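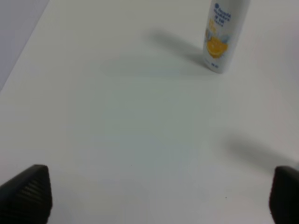
Two black fingers, one white bottle with an orange fruit on its label, and a bit of table still to cross.

What happens when a robot comes to work?

Pick up a bottle. Easy, right? You did it without thinking, and you probably spilled only a little.

Now try explaining every bit of it to someone who has never held anything in their life. Where is the bottle? How far away? How hard should you squeeze? A robot gripper needs an answer to all of those before it moves. A white bottle on a white table is a tricky one, too, as the edges are hard to pick out. The colourful fruit stands out much better.

At the Gorkurance packing centre in Sellasthorpe, people used to put every bottle into its box by hand. On a busy day in December that meant 2,632 bottles. Leonie Hubmann did the job for years. She says the first 99 were quite interesting.

These days a robot arm called Andlow does most of the lifting. It does not get sore wrists. It does not hum, either, which Leonie's neighbours on the packing line had been hoping for in a workmate.

So what does Leonie do now?

She teaches Andlow. When a new bottle shape arrives, she shows the arm where to hold it and how wide to open its fingers. If it misses, she works out why. Sometimes the answer is a shadow. Sometimes the answer is that somebody moved the table.

Is everybody happy about it?

Mostly, but not completely. Settimio Bassi liked packing because he could chat all day while his hands got on with it. Checking a screen takes more attention, so he has had to save his best stories for lunch. Other workers worried that there would be no job left for them. The centre kept all 34 of its packers and trained them for different work, but not every workplace does that, and it is a fair thing to worry about.

Could a robot do your chores?

Perhaps one day. First you would have to teach it what a clean room looks like, and your parents may feel you should learn that yourself.

Words to know
Automation — using machines to do jobs that people used to do.
Gripper — the part of a robot that holds things, a bit like a hand with most of the fingers missing.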